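Workshop > Candle Bench > Notebook

Entries Recipes Burn Log Supplies

We use cookies to remember your place in the notebook. Accept / Settings

October, bench notes, start 7:40 a.m.

Poured batch 2347, the plain intention candles for the Oltstead new moon circle. 600 g of the Heltley soy blend, rosemary oil only. Last month's had rosemary and clove and the clove took over the whole room, so I left it out.

Two wicks under test, Brilum and Chiu. The Brilum wick gave a low, steady flame and a full melt pool. The Chiu wick mushroomed after the first hour and needed trimming — fine for a short working, no good for a seven-day candle. Staying with Brilum.

Dressing oil: 200 ml left in the brown bottle. Need 500 for the winter orders. Start the next infusion before the moon turns, and label the jar this time.

Gratitude slips: the thin paper curls when rolled under the candle base. Try the heavier stock, cut narrower. Ink has to be fully dry before any oil goes near it.

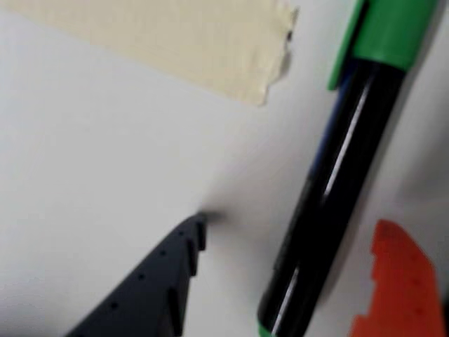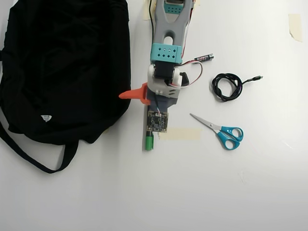
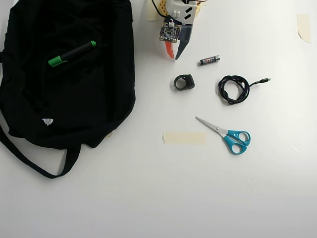 Left the candles on the rack to cure. No lids until tomorrow night. Two tops had small sinkholes — poured too cool, I think. Will go over them with the heat gun and note whether the scent holds.

Still to do: reorder tins, wipe out the pouring pitcher, copy the evening words onto a clean card for the circle.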